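I get the same handful of emails every time I put out a record or announce a few dates, so I finally typed up my answers in one place. If yours isn't covered, write me anyway. I do read everything, usually around 2 a.m. after a gig.

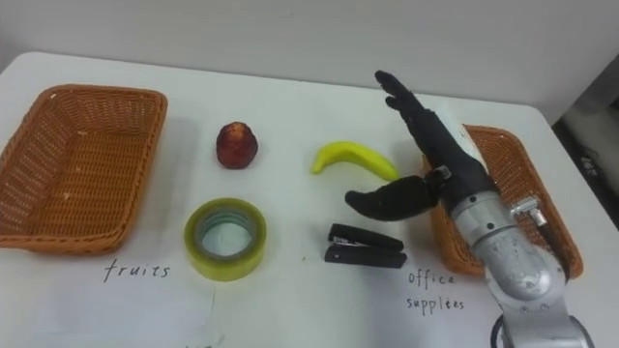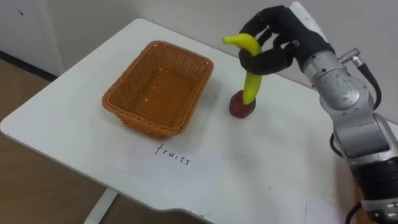 **What's the new record, and who's on it?**

It's called *Mandach*, and it's mostly duets: me on upright bass and Valentina Ibarra on accordion, with Quentin Coste playing drums on the faster tunes. Valentina writes these long melodies that keep folding back on themselves, and I mostly try to stay out of their way. Quentin is the opposite, he wants everybody to bump into each other! He brought a whole bag of shakers and rattles to the first day, including one of those plastic bananas full of beads (same shape as the yellow one in both pictures, but a lot louder), and it ended up all over track four. I fought him on it and lost, and now it's my favorite thing on the album.

**Where did you record it?**

At Quiroga, a one-room studio above a print shop. We played live in the same room with no headphones, so there's some bleed, and if you listen closely to the ballad you'll hear my chair. I like that stuff. We tried an edit without the chair and it sounded like someone had died.

**Can I get it on vinyl?**

Yes, while they last. We pressed 800 copies through Leltby and they ship from my apartment, so please be patient with me. CDs and downloads are up too. The download has one extra tune, a waltz we couldn't squeeze onto side B.

**Is that really an old bass?**

The label inside says 1822, and two different repair people have given me two different looks about that. The neck is much newer and the back has been patched more times than my van. Whatever it is, it sounds like itself, and I've quit asking.

**What strings do you use?**

Gut on the top two, steel on the bottom two. I know, I know. It started as a money thing and then I got used to it. The action is higher than most people like, so if you sit in on my bass, bring some hand strength.

**Are you playing near me?**

We've got a short run in May, and the last night is at Drutitz, which is my favorite small room to play anywhere (great piano, terrible parking). Doors are at 7 and we start when Valentina has finished her soup.

**Do you teach?**

A little. I take a few students when I'm home, all levels, in person or online. Beginners are very welcome, but you do need your own instrument. Mine isn't leaving the house for that.

**Can I use one of your tunes in my film or podcast?**

Probably! Send me the title, how long a piece you want, and where it'll be heard. Student projects are usually free as long as all three of us get credited by name.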